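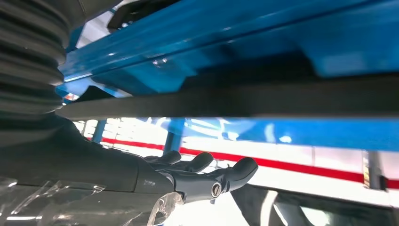
Figure 1. Dark gray hand with curled fingers; black corrugated bellows at upper left.

Infiltration Rates of Permeable Block Paving at the Lelalach Parking Lot, Zurnosham

Blandine Pruvost
June 7, 2018
Reading time: 6 minutes

1. Background

The Lelalach parking lot covers more than 2,000 square meters and drains toward the Plerkska, a small stream that passes under the access road in a culvert. The lot was resurfaced with permeable concrete block. The joints between blocks are filled with fine crushed stone, and water is meant to pass through them into a bed of coarser stone and then into the soil. The earlier asphalt surface sent all of its runoff to two curb inlets on the low side.

Standing water has been reported near those inlets after ordinary rain. Two explanations were considered before testing began. Either the joints had filled with fine sediment, or the soil under the stone bed was too slow to accept the water. The first can be fixed by cleaning. The second cannot be fixed without rebuilding part of the lot. The purpose of the project was to measure surface infiltration at a spread of locations and decide which explanation fits better.

2. Method

A single-ring test was used at 17 points. Points were assigned to one of three zones: drive lanes, parking bays, and the planted edge along the north side. The zones were marked on the site plan first, and the points were then placed inside each zone with a random number table. Points that landed on a painted line or a drain cover were moved to the nearest full block.

At each point the surface was brushed by hand to remove leaves and loose grit. The ring was sealed to the paving with plumber's putty, pressed into the joints as well as around the rim. A measured volume of water was poured to pre-wet the surface. The test volume followed right after, and the head inside the ring was held between two marked lines until the container was empty. Time was taken from first contact of the water with the paving to the point where no free water remained.

The rate was calculated from the volume, the ring area, and the elapsed time, and is given in millimeters per hour. Each point was tested twice on the same day, and the second value is the one used. The first run tends to read high when the bedding layer is dry.

Leakage under the putty was the main source of error. Where water showed outside the ring, the run was stopped, the seal was remade, and the test was repeated. The corner points in the Hermans block section took the longest to seal. The blocks there have a chamfered edge, and the putty has to be worked down into the groove.

3. Results

The highest rate, 368 mm per hour, was measured in a parking bay on the upper side of the lot. Other bays on that side were lower but drained without any ponding during the test. Rates fell steadily toward the low side. In the drive lanes they were lower than in the adjacent bays at every pair of points that could be compared.

The planted edge gave the poorest results. At 6 points, all within a few block rows of the planting bed, the test volume had not drained when the time limit was reached. These are recorded as failed tests and have no rate. Joint material lifted from two of them with a flat screwdriver was dark and packed down to a depth about equal to the chamfer. Below that the stone was clean and came out freely.

4. Discussion

The pattern supports the sediment explanation. If the soil were controlling the rate, the failed points should be spread across the lot or gathered where the soil survey shows more clay, which is under the upper bays. The upper bays performed best. The failed points follow the planting bed, where soil and mulch wash onto the paving – there is no curb on that side.

Wheel loading probably accounts for the difference between lanes and bays, but the test was not designed to separate loading from sediment brought in on tires. Sweeping records were requested and had not been received when this report was prepared.

The ring test measures a small area and forces water straight down. It says little about how the stone bed stores water in a long storm. One observation well was found on the plan, but its cap could not be opened.

5. Recommendations

Vacuum the joints along the planted edge and refill them with washed stone of the original size. Install a low curb or a strip of gravel between the bed and the paving. Repeat the tests at the same points in September, before leaf fall, using the same ring and the same time limit. The point locations are marked on the site plan in Appendix A, and the raw times are in Appendix B.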